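Cloutier Kitchen Annex: Food Prep Table Inspection
Inspector: Venla Heinonen
Area contact: Radomír Oravec
Period: March, before morning prep

1. Work surface condition
Result: Pass
No cracks, lifted edges or staining found under the inspection lamp. Wipe test clean at all 5 points. The repair at the wall end is holding.

2. Table stability
Result: Pass with comment
Rear left foot was a quarter turn out. Adjusted during the visit. Recheck after the next floor cleaning.

3. Sanitizer
Result: Fail, corrected
Spray bottle had no date label. Contents discarded and a fresh batch mixed by Jong-dae Choo. Test strip in range on the second reading.

4. Fruit storage
Result: Pass
Berries held in the Verkow refrigerator, second shelf, covered. No raw meat or fish stored above. Thermometer inside the door reads correctly against the reference probe.

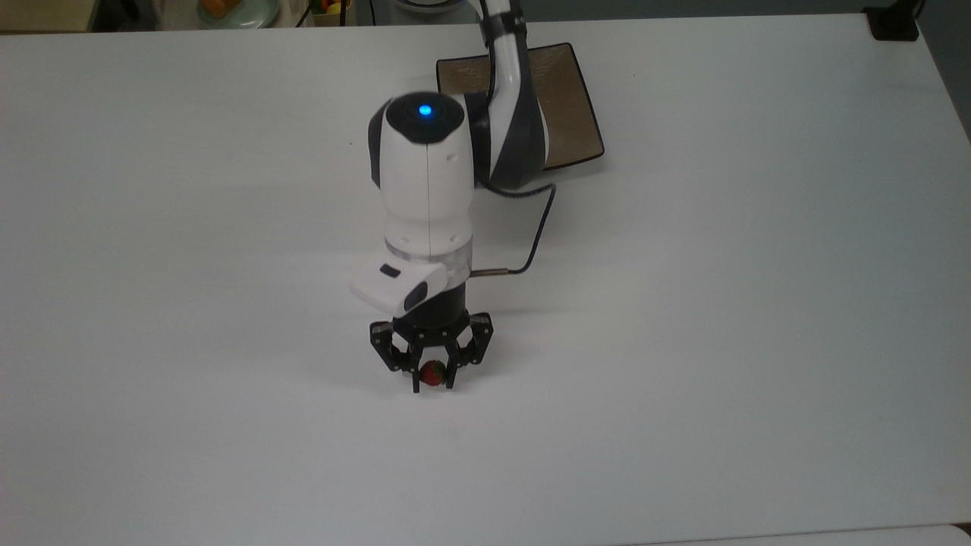
5. Tray placement
Result: Pass with comment
Trays on the prep table must lie flat, fully supported, with the rim clear of the table edge. Check the underside for grit before setting down, as this is the usual source of scratches on the white top. The brown tray lies flat and meets the requirement. Strawberries handled away from a tray, as with the small one held just over the bare tabletop, bring the surface under the food contact rule, and it must be sanitized before and after. Oravec to add this line to the prep sheet.

6. Berry handling
Result: Pass
Soft or split fruit goes to the discard tub. Washed and unwashed fruit kept in separate containers. Pouran Babaei asked whether hulling may be done at the same table. Yes, if stems are cleared between batches.

7. Lighting
Result: Pass
No flicker. Covers intact. One spare tube left on top of the cabinet, to be moved to the store.

8. Records
Result: Fail, open
Cleaning log has 12 entries against 16 required. Missing entries are all from the late shift. Sadao Ishida to review with the shift lead and initial the log.

Open items: 2, 5, 7, 8
Reinspection: 10 working days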